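Tiltport home game structure for January, since people keep asking. Starting stack 3,000. Blinds go up every 20 hands.

Chips in play: 300. Low values get raced off at the second break.

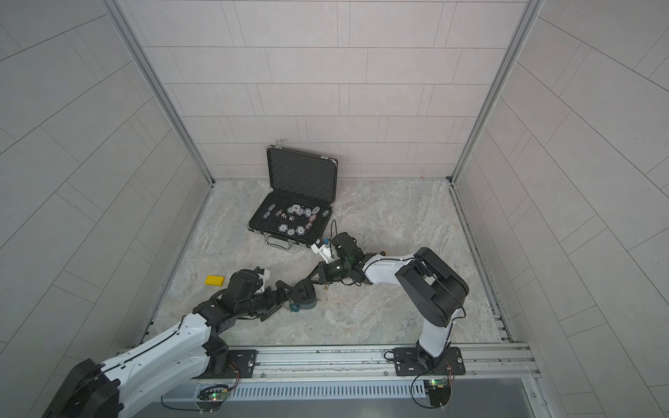

Chips in the case, lid foam behind.

Late entry closes after level 3. Si-woo Won keeps the ledger.
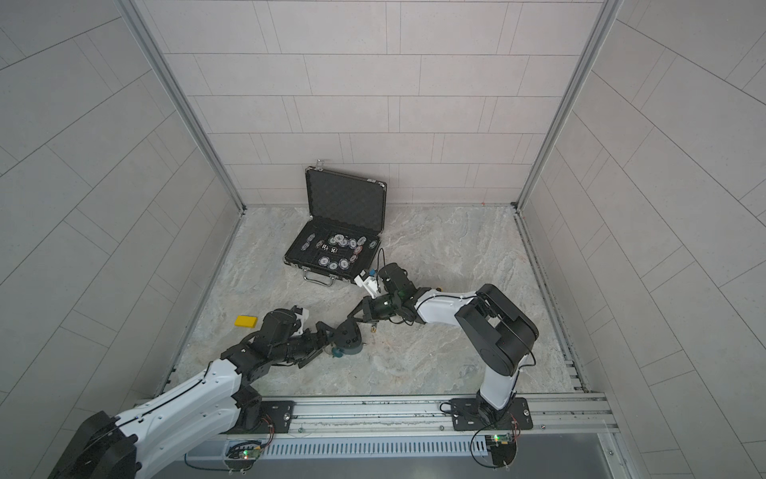

Rebuys are 2,000 flat, one per player. No add-on. Rebuy chips come out of the open black briefcase, never from another stack. Cash out by 11 pm.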